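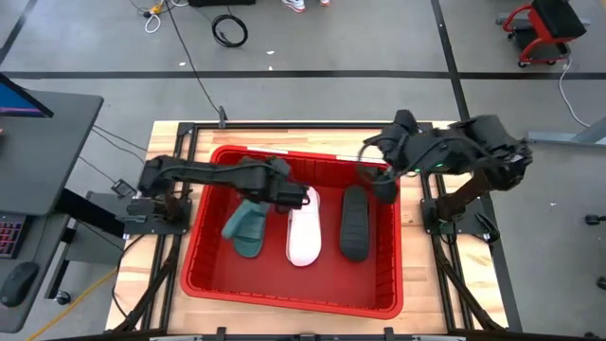 Questions I get about the house swap

Hi, I'm Thérèse Ross. I've been swapping my house in Clornberg with other people's houses for nine years now, and I get the same emails over and over, so I finally sat down one evening and typed out my answers. If yours isn't covered, write to me anyway! I'm slow but I do reply.

So you just let strangers sleep in your bed?

Yep. By the time they get here they don't feel like strangers, though. We've usually traded a pile of emails and had a couple of video calls (I always ask to see the kitchen, and they always ask to see the yard). And I'm sleeping in their bed at the same time, which keeps everybody polite.

How do you find people to swap with?

My first two swaps came through a friend of a friend in Hukemitz. After that it was mostly word of mouth, plus one of the paid listing sites. I won't push a particular one on you. Look for one where members write long reviews, and read the grumpy ones first.

My place is small and kind of ugly. Will anyone want it?

Mine has a brown bathroom. Brown tub, brown sink, the works. I put it in my listing and I've never had trouble finding a swap. People care way more about where you are, whether there's a decent mattress and whether they can park.

What do you do with your personal stuff?

I empty one closet and half the dresser for guests, and anything I'd cry over goes to my sister's. Papers and spare keys live in a locked cabinet in the hall. Everything else stays put. My first year I packed away so much that the poor family couldn't find a can opener.

Shoes on or shoes off?

Off in my house, please, and I say so in the welcome notes. I keep spare slippers by the door in mixed sizes, so help yourself. When I'm the guest I ask first and do whatever they do.

Do you leave food?

Coffee, milk, eggs, bread and something sweet. Use up the open stuff in the fridge, and replace anything you finish that costs more than a couple of dollars. Amr Morsy, who I've swapped with five times, leaves me a pot of lentil soup every single visit and I've started planning my flights so I get there hungry.

What about pets?

I have an old cat named Dizon and he comes with the house. If you're allergic, we're not a match, sorry! He needs breakfast at 7 and he'll tell you about it. I've fed plenty of other people's cats, one tortoise and some very rude hens.

Who pays if something breaks?

Small things, like a glass or a plate, we let go. For anything bigger, tell each other right away and sort it out by email so there's a record. Call your insurance company before your first swap and ask what they cover with guests in the house. Mine wanted a letter with the dates and names, and that was it.

Do you clean before or after?

Both. Clean before you leave home, then clean theirs before you leave that one. Strip the beds and start a load of towels. I don't expect anybody to wash my windows.

How long should a first swap be?

Try a long weekend, Friday to Monday, somewhere you can drive to. I did mine in Skodell, and I could've been home by lunch if I'd hated it.

Can I swap with you?

Maybe! September is taken, and I don't travel in winter anymore. Spring is wide open, and I'd love to be near water.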